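The Long Life of a Borrowed Wrench

In Dokgate, you can check out a pipe cutter the same way you check out a novel. The tool library sits in the basement of the public branch on Zeleke Street, down a flight of stairs that smells of machine oil. It opened in 2000 with one shelf of hand tools, most of them left over from an estate sale. A household membership now costs $27 a year, and a loan lasts seven days.

The idea is older than the Dokgate branch. Towns have been lending out ladders and garden tools for decades, usually through a church or a fire hall. The reasoning is simple enough. Most people need a tile saw once or twice in their lives, and a decent one costs more than the tile. 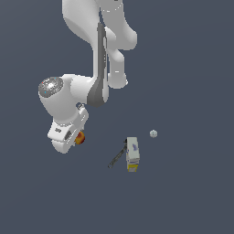

What gets borrowed depends on the season. Spring is for tillers and post-hole diggers. In September the gutter scoops and caulking guns go out and the waiting list for the tall ladder gets long. Winter is mostly plumbing, and it tends to come in bursts after a hard freeze.

Repairs take up more staff time than lending does. A drill comes back with a worn chuck, or a hand saw needs setting. The branch used to send its power tools to a shop in Jindness, but that meant three weeks without them, so small repairs are now done in-house on Dikeo benches bought secondhand. Anything with a damaged cord is pulled from the shelf the same day.
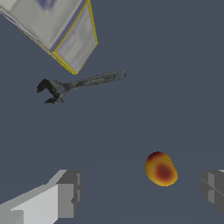

Losses are lower than the library expected. The usual problem is lateness. Members start a deck, it rains, and the circular saw stays in the garage another week. The late fee is $3 a day and is often waived for anyone who calls ahead.

The how-to books moved down from the main floor a few years ago, and their checkouts went up. Someone who comes in for a basin wrench will often leave with a plumbing manual too. The most requested title is a home wiring guide that has been rebound twice.

There are limits. The library does not lend chain saws or nail guns, for insurance reasons, and it has no plans to. Parking is poor, and a cement mixer has to go up the stairs with two people on it. The current waiting list for the mixer stands at 54 names.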